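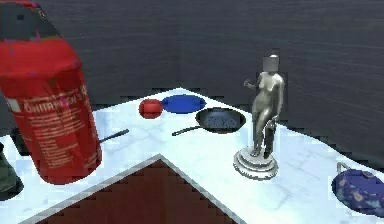
Set Order and Crowd Noise at a Small Club
Project report, Music and Society, second term
Ainhoa Iglesias

1. Question
I wanted to find out if the place of a song in the set changes how loudly the crowd responds to it. People who play in bands often say that new songs should go in the middle. I could not find much written on this for small venues, so I decided to measure it.

2. Method
I attended 3 shows at Stirham, a club with a capacity of 80. All of them were in November 2023. The headliners were Tikkanen, Flandska and Tulladix. I stood at the sound desk each night with a handheld sound meter and wrote down the highest reading in the ten seconds after each song ended. I also marked each song as old (on a released record) or new (not released yet). The bands gave me their set lists after the show. Support acts were left out.

In total I logged 42 songs. Encores were included but are treated separately.

3. Results
The loudest response at every show came after the last song before the encore. The opening song was second at two of the shows. At the Flandska show it was fourth, and the singer went straight into the next song, so I may have missed the peak.

New songs got a quieter response than old ones wherever they were placed. The gap was smallest when a new song came directly after a well-known one. Tulladix played two new songs in a row near the middle, and the second had the lowest reading of the night, 66 decibels. Tikkanen put their only new song second and it did better than I expected.

4. Problems
Ten seconds was too long for songs that ran together. The bar is close to the desk, and on the busiest night some readings probably include people ordering. Slow songs also tend to get a delayed response, and my method does not handle this well.

5. Further work
I would use a fixed microphone near the stage and record the whole set, then take the readings at home. I have asked Stirham about doing this in December with one band over two nights, with the set order changed between them. Tikkanen have agreed to take part if the dates work.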